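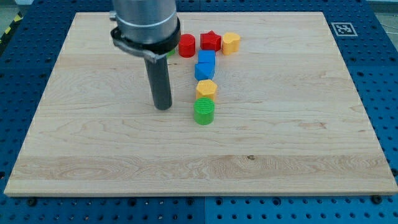 Search this repository
Home Docs Cells Data Issues

# Derell Pushing Cell: Setup and Maintenance

This README covers the Derell cell at the Nevstead laboratory. It applies to the pushing configuration only, in which the arm carries a straight rod and no gripper. Maintainer: Mandla Nkosi. Last revised July 6, 2025.

## Fitting the rod

1. Place the arm in service mode.
2. Seat the rod in the black collar below the silver housing and tighten the clamp.
3. Lower the tip slowly toward the wooden board. Stop at a clearance of 4 mm.
4. Record the clearance in `cell_log.csv`.

## Board and marker

The board rests on the blue perforated table. The square marker must lie flat on the table beyond the far right corner of the board. Run `calibrate.py` after either is moved. Calibration uses 12 poses.

## Blocks

Block shapes and colors are listed in `blocks.yaml`. Wipe blocks with a dry cloth. Replace any block with a chipped edge.

## Service

Inspect the collar every 336 operating hours. The rod was last replaced in March.

## Comments

**Alipour:** Does step 3 apply to the Fokovness board as well?

**Mandla Msimang:** Yes, with the same clearance. Recalibrate first.

**Alipour:** Thank you. Pose 7 failed until I cleaned the marker.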